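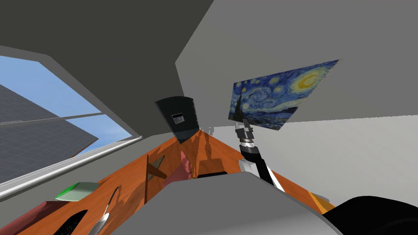
How does a string quartet stay in tune when the music leaves the piano's fixed notes behind?

The players tune to each other, usually from the cello up. The lowest sustained note is taken as the reference, and each upper voice adjusts until the beating between the notes slows and stops.

Share (40) | Comments (4) | Print | E-mail this article

The Erkham Quartet has built most of its working method on that procedure. The group's new recording, Lellia, is a single piece in four sections, written by the violist, Sosina Gebremichael, and it runs 55 minutes without a break. There is no vibrato until the third section. Intervals are held for as long as the bow allows, and the ear has time to hear when a third is narrow or a fifth has drifted.

Gebremichael wrote the score in two layers. The first is ordinary notation, with bar lines and dynamics. The second is a line of small numbers under each staff, giving the ratio between that part and the cello. In rehearsal the players read the numbers first and the notes second. "You learn where your finger goes, and then you learn that it goes somewhere else when the cello moves," she says. "The second part took us until May."

The problem she describes is an old one. A chain of pure intervals does not return to its starting pitch. If every chord in a long passage is tuned cleanly against the one before it, the whole group can sink or climb by an audible amount. Most quartets absorb the difference in small compromises. Lellia leaves it in. By the end of the second section the pitch has dropped by a little under a quarter tone, and the open strings, which have not moved, come back in against it. The clash is written into the score and lasts two full minutes.

Search this site: Keywords Go

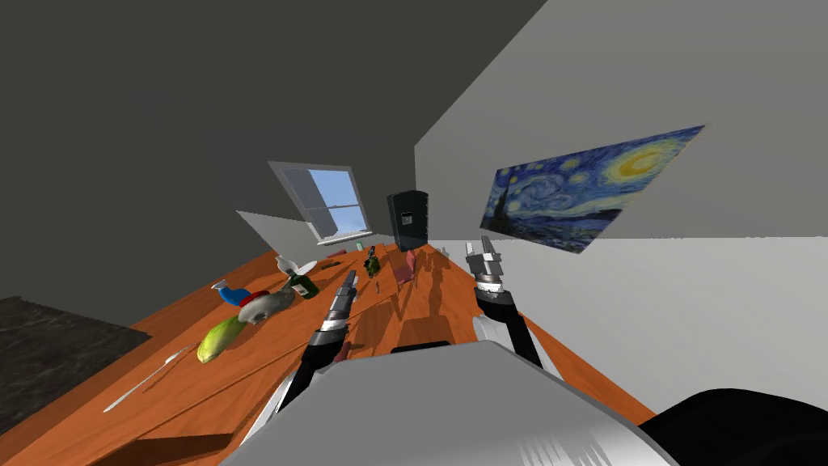
Why record a piece like this in a dry room?

A long reverberation keeps old notes in the air, and they blur the tuning of the new ones. In a dry room each chord is heard alone, and the players can correct faster.

The sessions took place in the small hall at Bodolen, with two microphones and no added reverb. The sound is close. Bow changes are audible, as is the occasional page turn, and the cello has a slight nasal edge in its upper register that a larger hall would have softened. The Sobczak label has left all of it in place.

The weak point is the fourth section, where the plucked writing decays too quickly for the tuning to register - a listener hears rhythm and very little else. The third is the strongest, and the slow entry of vibrato, one player at a time, repays a second hearing on headphones.

Print | E-mail | 4 comments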